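Deposits Belong on the Container

Freya Penrose

Bainbridge funds its bottle collection through a flat household fee. A deposit paid at the register and refunded on return would do the job better.

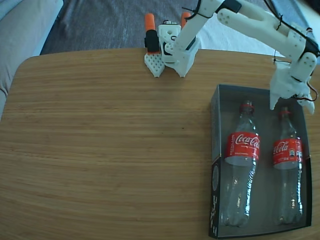
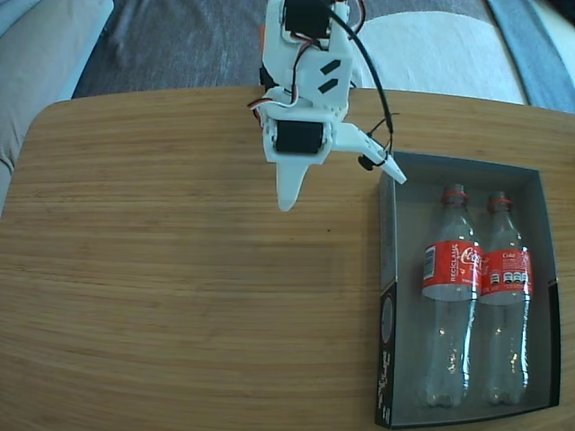 Coca-Cola bottles in an open black box, first picture.

A flat fee carries no price signal. A household that buys two bottles a month pays the same as one that buys a case a day, and neither gains anything by returning them. A deposit attaches the cost to the unit. Unreturned deposits can then be applied to street cleanup, where much of the unreturned material ends up.

The usual objection is handling cost at small stores. Madbridge dealt with this by exempting stores with fewer than three registers and placing five return points near bus stops. Akash Maurya, who reviewed the Madbridge accounts, puts the payback period at nearly two years. I consider that acceptable for equipment with a longer service life.

Caps should stay on at return. Loose caps are small enough to fall through sorting screens and are rarely recovered. The draft ordinance does not mention caps and should be amended before the December vote.

Print this page | E-mail this article
Contact | Copyright Bainbridge Opinion Pages | Back to top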